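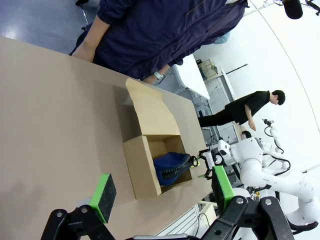

**How do you send a small soft thing so that it arrives in good order?**

Put it in a box of corrugated card, a little bigger than the thing itself, and close the zip before you close the box.

# Packing table, winter pages

My name is Espinoza and I keep these gallery pages for Rindura, a small shop for pouches, pencil rolls and covers made of fabric. Many customers write to us in winter and ask how to pack a gift, or how to send something back to us for repair. I learned packing by doing it, and I made most of the mistakes myself. I start the page with one picture and I will add more in February, when the busy weeks are over. The notes under it are longer than a gallery usually has, but I hope they are useful.

## 1. Pouch in an open box

Dark blue pouch with a black zip, lying on the bottom of a cardboard box. One flap stands up and another is folded outwards.

**The flaps.** I like to have the flaps open before I take the pouch in my hand. When a flap falls back, it scratches the fabric or it catches the zip. If your box is new and the flaps are stiff, bend each one fully outwards one time, along the fold, and after this it will stay where you want it. Old boxes are softer and need less force.

**The place in the box.** It is fine to lay a pouch near a corner at first. Before closing, move it to the middle and put paper on all sides. We use plain brown paper, crumpled by hand. Newspaper is cheap, but the ink comes off on light colours, and one customer sent us back a cream pouch with half a football result on it.

**The zip.** Close it to the end. An open zip is sharp at the teeth, and it rubs against the lining during the whole journey. If the puller is made of metal, wrap it in a small piece of tissue paper.

**The colour.** Dark blue shows dust from cardboard very quickly. Shake the box upside down before you use it, and wipe the inside with a dry cloth. For black fabric I do the same. Grey is more forgiving.

## Weights and sizes we use

An empty pouch of our middle size weighs 89 grams. With the box and the paper it comes to about 320 grams, so it still goes in the cheaper class where we live. Please check the prices at your own post office, they are different in every country.

- Box for one pouch: 40 mm higher than the pouch when it is filled
- Tape: one strip along the middle, one across each end
- Label: on the largest side, never over the join of the flaps
- A second paper with the address: inside, on top of everything

The second paper has saved us several times. Labels become wet and fall off, and then the parcel has no home.

## Sending to Rindura for repair

Please empty the pouch completely. We have received keys, a train ticket, and once a sandwich. Write the order number on a piece of paper and put it inside the pouch, then close the zip. For repairs of the older Dranudo model, please write also the colour of the lining, as we have two kinds of thread for it and they look the same in the evening light.

Our old collection had 187 pieces and many of them are still in use, so repairs can take longer after the holidays. The Rendora covers are repaired in another workshop, and for these you should write to us first, before you send anything.

Page last changed: 29 December 2025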